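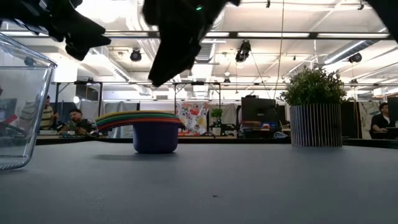 *Gripper fingers above a stack of measuring cups at the Noltach workshop.*

The **Noltach Open Day** is a yearly public visit to the workshop of Noltach, a small robotics outfit in the town of Reraria, where people who would otherwise never set foot in such a place can spend an afternoon watching robot arms handle ordinary household things. It is a friendly and somewhat crowded affair, and regulars will tell you that the best spot is at the short end of the table, a little back from the rail.

## Background

Noltach was started by Dagim Wolde, who had earlier worked for Furnadent, a maker of dental lab equipment, and who brought along from that job a lasting fondness for small, fussy objects that have to be picked up just so. The first open day was held in March, mostly for the families of the staff, and word got around the neighborhood faster than anyone had planned. The event moved to the fall the next year, when the weather in Reraria is kinder to people waiting in line, and it has stayed there ever since. The one on November 2, 2019 drew 800 visitors over the course of the day, the most up to that point.

## The demonstrations

The main attraction is the tabletop demonstration, known to the staff as Hadgu after the software that runs it. The arms work from above, over a smooth gray table, and the objects are the sort of thing most visitors have at home -- nested measuring cups in bright colors, a clear glass container, a potted plant. Each session lasts 100 minutes with a break in the middle, and people are welcome to wander in and out as they please.

The measuring cups are the sentimental favorite. Stacked one inside the next, they show only thin bands of color at the rim, with the handles fanning out to one side, and getting hold of a single handle without dragging along its neighbors is a good deal harder than it sounds (as anyone who has ever baked in a hurry can tell you!). The glass container raises a different sort of trouble, as clear sides and shiny edges can be hard for a camera to make sense of, and the hosts are always glad to talk about that for as long as a visitor cares to listen.

## Visiting

Groups are let in up to 4 at a time on the busiest afternoons, and the wait can be long -- bring a snack. Regular work goes on at the desks behind the demonstration table, so guests are asked to keep their voices down and to save longer questions for the break. Children are welcome with an adult. Admission is free, and coffee is sold by the door for 2 dollars a cup.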